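The drawer of small boxes

I have been meaning to write about the drawer for months. Those of you who have been reading since the Grinthorpe days will remember it from the old house, where it was the bottom drawer of the dresser and you had to kick it shut. In this house it has been promoted to a drawer of its own in the spare room, and it holds what my mother called "good boxes" and what my husband Enda calls something else.

You know the sort of thing. A box that a pair of earrings came in, a box that once had fancy tea in it, a lid with no bottom, a bottom with no lid. Then there is all the wrapping that came along with them: tissue ironed flat, ribbon wound round a clothes peg, and a great deal of foil. I am my mother's daughter and I can't throw away a sheet of gold foil. She used to smooth it with the back of a teaspoon on the kitchen table (this was after every Christmas and most birthdays) until it was so thin and shiny you could nearly see your face in it, and then it went into a book to keep it flat. I still find pieces of it in her cookery books, usually at the puddings.

So last weekend, with the rain coming down sideways and Enda off at his brother's, I decided the drawer would be sorted. I put the radio on and made a pot of tea and tipped the whole lot out on the bed, which was a mistake, as it meant I couldn't go to bed until it was done.

My plan was to have one clear plastic tub for each kind of thing. I'd bought them at Keogh's in the sale, the ones with the rounded corners, and I am very fond of them already. I had tried shoeboxes before and wicker baskets before that, and the trouble with both is that I forget what is inside and go out and buy more. With a see-through tub there's no forgetting. I wanted to be able to stand at the door with a present half wrapped and my coat on and spot the gold from there.
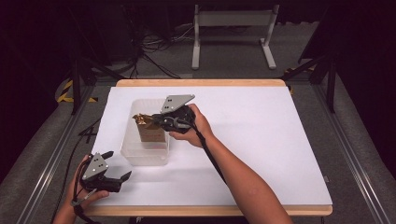
Foil is the awkward one, though. Tissue will lie down if you ask it nicely, and ribbon can be wound, but foil has a mind of its own once it has been crumpled. You can smooth it all you like and it will remember every crease. I used to fight with it. These days I let it be crumpled, and I tuck it round the top of a plain brown box and leave it alone, and I think it looks far nicer that way, a bit like a chocolate that somebody started to unwrap and then thought better of. Plain cardboard and gold go beautifully together! My friend Dorothy Dunmore, who does lovely parcels, puts a sprig of rosemary on top as well, but I can never get mine to stay put.

By teatime I had filled 6 tubs and had 2 left over. I did get rid of things, I want that noted. There were 16 boxes I could find no earthly use for, most of them with a corner gone, and they went out to the recycling before I could change my mind. I went back for one of them. It was the little Jarkis soap box with the swallows on the lid, and I don't care, it's pretty, and it will do for seeds.

What slowed me down was everything I found at the bottom. A gift tag in my aunt's handwriting, with no name on it, only "for the small one". A paper crown. The receipt for the blue Telier jug that I swore to Enda had been half price (it had not). A button off a coat I gave away in August and had turned the house over for. I sat on the edge of the bed with the tag for a good while, trying to work out which of us had been the small one that year. I think it must have been Fiachra, but he says he never got so much as a card.

The tubs are on the shelf now, ribbon at the left, tissue next, then foil, then boxes by size. I haven't labelled them. The drawer itself is empty and lined with fresh paper, and Enda has asked twice what is going to go in it. I was thinking string.

If any of you have a good way of storing wrapping paper on the roll I would be glad to hear it, as mine are standing in the umbrella stand and the ends are getting dreadfully bashed.

Comments

Beathag Drummond
Old tights! Cut the leg off and slide the roll down inside. It looks a sight but the ends stay perfect. My mother did the teaspoon thing with the foil as well, I'd forgotten all about it until I read this.

Áine Ó Gríofa
I have a lid with no bottom that I've been keeping for 14 years. Send me your bottoms with no lids and we'll see if we can make a match.

Fiachra Mulligan
It was definitely not me. Ask Mam's side.

Dorothy Dunmore
A dab of glue under the rosemary, dear. I've told you this.

Contact | © The Bottom Drawer | Back to top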